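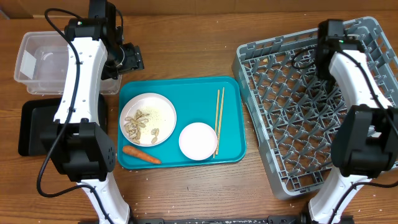
The Kälin seed oil mill in Rusach opens its doors to visitors one Thursday in April, and I went with my sister on the 8 o'clock bus from Gedholm. The mill presses rapeseed and sunflower for most of the year and switches to nuts for a few weeks in spring, so we were hoping to see walnuts go through. We did, though only from behind a rail. Before the tour there is a tasting, and you help yourself to something plain to eat between oils. A teal tray with a white plate, a pile of shelled peanuts and a carrot is about the level of it, and that suits the purpose well enough. The roasted rapeseed oil was the strongest of the lot. My sister preferred the cold-pressed sunflower, which I found thin.

The tour was led by Beat Egger, who has run the press room since the old stone mill was taken out. He started us in the seed store, a long shed with a concrete floor and a fan going at the far end. Seed comes in by trailer and is cleaned twice before it goes anywhere near the press. He passed a handful of the rejected material around, mostly husk, grit and bits of stalk.

The press room is smaller than I expected and very loud. There are 2 screw presses, one kept for nuts. The oil drops into a steel trough and looks cloudy and almost green at that stage. It then stands in tanks until the solids settle. The pressed cake comes out the side in flat gray chips and is sold to farmers for feed. Someone asked about filtering and got a long answer, most of which I lost to the noise.

Upstairs is a room of old account books and tin cans, including a row from the Mutamora brand that the mill bottled for a while. The labels are nice. The lighting is not, and most of the captions are too low to read without bending.

The shop takes cards. We bought a bottle of the walnut and one of the rapeseed. Bus 114 goes back to Gedholm from the stop across the road, and the 129 runs from the church if you miss it. Wear shoes with some grip, as the press room floor is slick near the tanks.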